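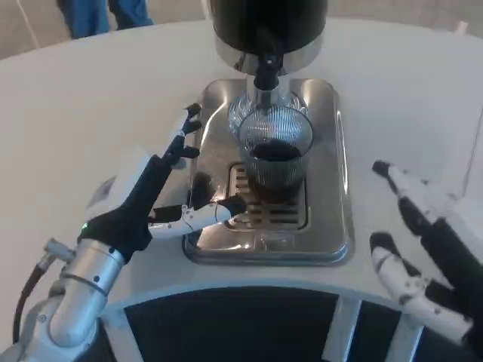
Coffee point, round white table. Glass under the spout.

Coffee Machine Check — Saturday, Bayu Hidayat

1. Machine level on table: OK. My opinion of the coffee isn't on the form.
2. Spout: OK. Descale overdue by 2 weeks; the Eklund tablets are in the drawer, enjoying their retirement.
3. Drip tray and grate: PASS, with a sigh. Wipe the rim as well — it is part of the tray.
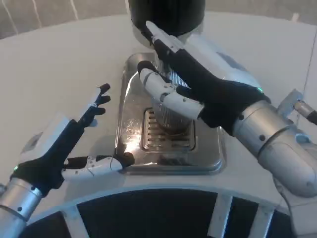

4. Cups: OK. Ribbed ones stay, they're easier to grip. Don't fill past the ribs.
5. Power cord: OK. Keep it off the floor.
6. Counter reads 2,259 cups. Service was due at 2,000. Trandis called, left message.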